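Teaching by hand: what we learned showing two arms how to tidy a table
Speaker notes, Brerkside meetup, 10 February 2023

Slide 1 – Title

Say hello. Mention that the talk is 20 minutes if I behave and 35 if I start on cables. Project name is Marikar. It came off a list, and the list had worse ones.

Ask who in the room has driven an arm by remote control. Ask who has done it for a full afternoon. Expect fewer hands.

Slide 2 – Why show it at all

You can write a program that picks up a mug. We did. It picked up that mug, in that spot, on that day, and we were very proud until somebody wiped the table.

So the other way is to do the job yourself, through the robot, and keep a record of every move. Do it again with things moved a bit. Then again. The arms learn from the pile of recordings, and you learn how little you know about picking up a mug.

We tried two ways of doing it. By hand means you hold the arm and push it through the motion. By remote means you sit to one side with a pair of controls and the arms copy you. By hand feels great for the first ten tries. Then you notice your own elbow is in all the camera footage, and the model has started to look for it.

Everything after this slide is remote.

Slide 3 – The Stoltholm table

Leave this one up for a while. People like to look at a bench. 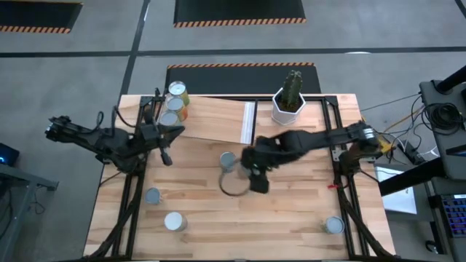
Slide 4 – Talking over the table

Two arms, one from each side, and they meet in the middle. The middle is where the arguments happen. Both grippers want the same few inches of wood, and the person driving has to decide which hand goes first. At home you never decide this. Your hands sort it out without a meeting.

Point at the cups and mugs. The handles face different ways, and that matters more than anything else on the table. Mug with the handle toward you: easy. Handle turned away: the driver reaches, stops, thinks, reaches again. All of that gets recorded, the thinking included. Our early model was excellent at pausing.

Point at the ring by the right gripper. Thin things lying flat are the worst. You come down on the rim and hope.

If someone asks about the cactus: yes, it's in the recordings, and no, it has no task.

Slide 5 – Numbers

We set out to record 200 runs. We ended up with 289, and that is a story about throwing things away. The first 100 were mostly me learning to drive. I'd keep ten of them if I were being kind to myself.

Rule we use now: new drivers practice for 2 days before anything gets saved. (Pause here. Someone always asks if that's wasteful. It's cheaper than teaching a robot to flinch.)

Slide 6 – Bad habits, passed on with care

Go quickly, pick three or four depending on time.
Opening the gripper far too early, then flying across the table like that.
Nudging a cup instead of lifting it, when no one's looking. The recorder is looking.
Always using the right arm because the driver is right-handed. The left arm learned to wait politely.
Speeding up before lunch. You can see lunch in the data – I have a plot. Show plot if asked.

Slide 7 – What Taltum does for us

Taltum is our replay tool. It plays a run back at normal speed next to the gripper readings, and you mark it keep or drop. Watch your own runs the next morning, never right after. Right after, you'll forgive yourself anything.

Two things I'd like to fix: marking half a run as good, and saying why a run was dropped. At the moment the only reason on file for December is "no."

Slide 8 – Questions

Likely ones: How long is a run? (Short. Long ones get sloppy.) Does it work if you swap the table? (Ask me in the bar.) Can I try it? (Yes, bring patience, sign-up sheet is by the door.)

Unplug my laptop before walking off this time.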